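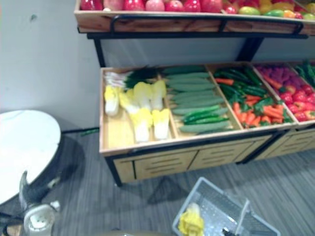 3.2 Display units and arrangement of produce

The study covered small and mid-size food stores in Fleston and Worgate. All of them sold fresh fruit and vegetables from open, unrefrigerated displays, although many also kept a chilled case for salad leaves and cut fruit. Only the open displays were included. We recorded 159 display units in total, and each unit was visited once in the morning and once in the late afternoon during August.

Units were first sorted by the number of levels. Single-level tables were the most common type in Worgate, where the stores tend to have wider aisles. In Fleston, most stores used a two-tier unit with a shallow tray on top and a deeper slanted bin below. Figure 3 shows a unit of this type, with a wooden tray and bin and thin wooden partitions in the lower bin. Units with more than two levels were rare and were grouped with the two-tier units for the analysis in Section 4.

The basic unit of coding was the compartment. We defined a compartment as any part of a tray or bin set apart by a fixed or movable partition. Where there was no partition, a change from one product to another was treated as the boundary. This second rule was needed mostly for upper trays, in which round items such as apples and bell peppers were often placed next to each other with nothing between them. Where the two kinds had mixed, the coders marked the boundary at the point where the first product stopped being the larger share.

Each compartment was given one of three arrangement codes. "Stacked" was used when the items lay in the same direction and rested on each other in layers, like the cucumbers in Figure 3. "Heaped" was used when there was no shared direction. "Laid out" was used when most items sat in a single layer and could each be picked up without moving another. Long vegetables were nearly always stacked. Leafy vegetables were harder to code – bundles of green onions, for example, may be set down in one direction but spread out at the leaf end. We coded these by the direction of the stalks alone.

Cut produce was recorded separately. Several stores sold large vegetables in halves, most often napa cabbage and winter melon, and the cut items were in some cases placed in the same compartment as whole items of another kind. In Figure 3, halved napa cabbages share a compartment with a bundle of green onions or leeks. We counted such cases as one compartment with two products, and both products received their own arrangement code.

Fill level was estimated by eye as the share of the compartment floor that was covered. Bare floor at the front edge was noted with a separate mark. In our pilot visits we found that shoppers tended to take from the front of a slanted bin, and that staff in different stores dealt with this in different ways. Some pulled the remaining items forward through the day. Others left the gap until the next delivery. The mark therefore says nothing about how recently a compartment was filled, and we do not use it as a measure of freshness.

Color was handled with a short list of names following Wibisono – red, orange, yellow, light green, dark green, white, purple and brown. A product with two clear colors was given both. The coders agreed on the arrangement code in most cases, and remaining differences were settled by discussion. All codes were entered in Inetow and checked against the store plans before the analysis.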